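Do Trays Help? Report on our desk tidying project
Group: Haoran Lu, Chenxi Pan, Ertuğrul Güneş
Submitted 4/10/19

1. Why we looked at it

The Orakzai handbook claims that giving small things "a home" on the desk saves time. It offers no evidence. Our tutor, Hervé Guillot, suggested we test the idea with whatever was lying about, so we used a plate as the tray and three objects: a screwdriver, a cube puzzle and a pair of scissors with red handles.

2. What we did

The rule was that tools go on the plate and everything else stays off it. We argued about this at once. Scissors are a tool by any sensible reading, but Chenxi wanted them within reach of the right hand. 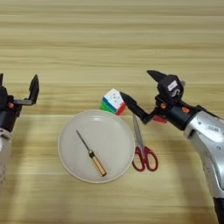

So the rule was bent before the first trial, and I doubt a real household would keep to it any better. We ran 40 trials over 9 days, with one person naming an object and another picking it up.

3. What we found

Very little. The screwdriver was no quicker to find on the plate than off it. With so few objects on a pale wooden table, you can see the lot at a glance – a tray has nothing to fix. Lying across the plate, the screwdriver does look tidier, and I suspect that is what the handbook is really selling.
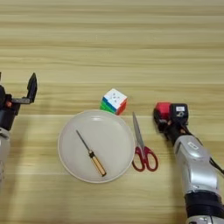 4. Limits

Three objects is too few. Ertuğrul thinks a full drawer would give a different result. He may be right, but we did not test it.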